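The Grinlow Quote

The deadline was noon and Delia Preda had the spreadsheet open in one window and the Grinlow quote in the other and they did not agree.

They hadn't agreed yesterday either. Yesterday she'd gone home.

Line 12, fingers, spare, pair. 40 each on the quote. Nothing in the spreadsheet. Nothing at all, just a gray cell where somebody had meant to come back. She typed 40 and the total at the bottom went red.

"How many pairs," she said.

Malte Stöcker was on the floor with a cable in his teeth. He took it out. "Of what?"

"Fingers."

"How many can we have?"

"No. How many do you need."

He thought about it. That was the trouble with Malte, he would think about anything if you let him. Down the hall the kettle was going. Ten past nine. Rokonlow wanted the equipment plan by twelve, one page, no attachments, and Rokonlow's purchasing desk had a form that logged you out if you stopped typing long enough to breathe.

"The pads wear," he said finally. "The frames don't. So pads."

"Grinlow doesn't sell pads. Grinlow sells fingers."

"El Fassi sells pads."

"El Fassi takes until November."

"Then fingers," said Malte, and put the cable back in his teeth.

She typed. 400 for a hand-held gripper, the plain one, and they needed four. 700 for the bench arm's service visit, which had been 700 last year and would be 700 untill the sun went out. The arm itself wasn't on the list. The arm had been on every list for as long as she'd worked there and every time it came back with a line through it, and this time she'd left it off herself to save them the ink.

Malte hadn't noticed yet. She was hoping he'd notice after noon.

Nine forty. Phone. A man from Erneo, very cheerful, could he interest her in a lease. He could not. Well, he could, for a minute or so. Lease meant monthly and monthly meant a different budget, a softer one, the one that paid for printer paper and the plants. She wrote ERNEO on the back of her hand. Then the man said minimum term and she stopped listening and looked out at the parking lot. A pigeon on her car.

"Who was that?"

"Erneo."

"Are they cheap?"

"They're friendly."

Malte made a face. He'd got the gripper working, or the light on it was on anyway, and he was opening and closing it at her like a crab. Click. Click.

"Don't wear out the pads," she said.

The form logged her out.

She put her forehead on the desk for a second. The desk was cool. Somebody had left half a clementine on it, hers probably. When she sat up she started again from the top, faster this time, name, department, cost center, purpose of purchase. Purpose of purchase was a box big enough for nine words. Last time she'd put "to pick things up" and had a call about it.

She typed: Teaching a machine to handle dishes without breakage. Eight words. One left over. Fine.

"You left off the arm," said Malte.

He was behind her. He'd stood up without making any noise, he could do that, all six feet of him.

"It's a tight year."

"Delia."

"It's been a tight year every year. They cross it out. I'm tired of them crossing it out."

"So they'll think we don't want it."

"We have hands. We've got the hand-helds, four of them if this goes through, and people on the ends of them. People are already in the budget."

"People get tired at four o'clock," he said. "I get tired at three."

She didn't answer. The clock on the screen said 10:22 and she could feel it in her neck. The thing was he was right and it didn't matter, there were two kinds of right and only one of them had a cell in the spreadsheet. She'd tried to explain this to him once at a Christmas party. He'd listened very closely and then asked what a cost center was.

"Come and look at something," he said.

"I've got till noon."

"It's across the hall. It's dishes. You put dishes in the box, come look at the dishes."

She saved. She saved again. She took the quote with her, rolled up, like she might need to swat something, and went.
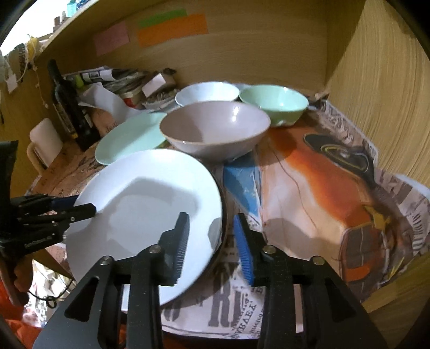

And the second pair of hands, what line does that come under, Rokonlow wanted to know, when Delia called them at ten to eleven with the form open and her thumb on the mouse so it wouldn't log her out. The voice didn't sound unkind. It sounded like it was eating a cracker. If you have two people on the job you have two people on the job, it said, and I've got one in your plan, and four grippers, so you see why I'm asking.

Delia said she saw.

Do you want to change the people or the grippers?

She looked at Malte through the open door. He had a plate in his bare hands now and was turning it over to look for a chip.

"What's the cutoff on arms," she said. "If I put one in. Before it goes upstairs."

Crunching. Pages, or keys.

Put it in as a lease, the voice said. Everything upstairs is purchases. They don't read leases.

She turned her hand over. ERNEO, smudged, the second E nearly gone. She found the number in the call list. It rang twice, and the man was just as cheerful as before, and she said okay, tell me about the minimun term again, slowly, I've got an hour.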